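4. Handling cloth on the bed

4.1 Setting and items

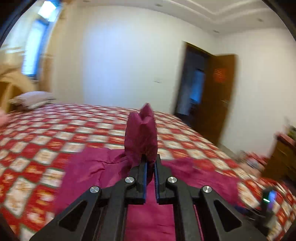

Most of the folding we recorded took place in bedrooms, and the bed was the usual work surface. In the homes we visited in the Kaewmanee part of the study, few people had a table large enough to lay out a sheet or a long wrap, and those who did kept other things on it. The bed was at hand, it was soft, and it was close to the shelf or wardrobe where the folded item would go. Household members told us they made the bed first and folded on top of the bedspread, so the spread itself became part of the working surface.

Figure 3. A plain magenta cloth lifted by its gathered end over a bed with a red and cream checkered bedspread. The rest of the cloth lies spread out with loose folds.

We sorted the items into three groups by how they behaved when lifted. Stiff items, such as jeans and thick towels, kept some of their shape. Medium items, such as cotton shirts, sagged but could still be read by their seams and collars. Limp items, mainly wraps, scarves and light sheets, lost their outline as soon as they were picked up. The magenta cloth in Figure 3 was placed in the limp group. A cloth like this gives the folder very little to go by except its edges, and when it is heaped or creased the edges are hard to find.

4.2 Where the cloth is first taken

The first hold matters more for limp items than for the other two groups. We coded each first hold as corner, edge or middle. A corner hold lets the cloth hang and open under its own weight, and the second corner can then be found by running along the hem. An edge hold usually needs one more step before a corner is reached. A middle hold raises the cloth into a peak, with the sides falling away from it, and leaves the corners wherever they happen to be on the bed.

Gathered holds, in which several layers are taken together, were coded separately from holds on a single layer. They are quick and they rarely slip, but the layers have to be separated again before a clean fold can be made. Boonsong Khamphan, who coded the bedroom sessions, kept the two apart even in cases where the hold was near a corner, and we follow that coding here. Apolinar Zavala coded a second copy of the same sessions without seeing the first. Where they disagreed, it was mostly over edge holds close to a corner, and we settled those by the distance rule given in Section 3.

The full set contains 2907 first holds. Of these, 1000 were drawn for the detailed coding of creases, with at least 70 from each home.

4.3 The effect of the bedspread

Two features of the bedspread affected the work. The first was friction. A woven spread holds a light cloth in place, so that one side can be pulled straight while the other stays where it is. On a smooth spread the whole cloth slides, and people tended to pin one side with a forearm. The second was pattern. A regular grid of squares or diamonds gives lines to fold against, and in the interviews several people said they lined up a hem with the pattern without thinking much about it. A plain cloth on a printed spread also shows its outline clearly. A printed cloth on a printed spread does not, and the folders in those sessions spent longer feeling for the hem.

We did not try to separate friction from pattern in this study. The spreads belonged to the households and differed in both at once. The follow-up sessions in Pimora, planned for July, will use 6 spreads of the same weave, some plain and some printed.

4.4 Smoothing and creases

Smoothing was done in two ways. Some people shook the cloth out before laying it down, which takes room on all sides of the bed. Others laid it down first and swept the creases outward by hand from the center. The second way was more common in small rooms, where a headboard, wall or wardrobe stood close to the bed and left little space for shaking. Small creases near the hem were often left alone until the last fold - people pressed them flat with the palm once the cloth was down to its final size.

A soft mattress makes sweeping less effective, as the surface gives under the hand and the cloth gives with it. The Takura homes, where the mattresses were thin and firm, had fewer repeated sweeps per item than the homes in Vesasis. Repeated sweeps are treated in Section 5 together with refolding.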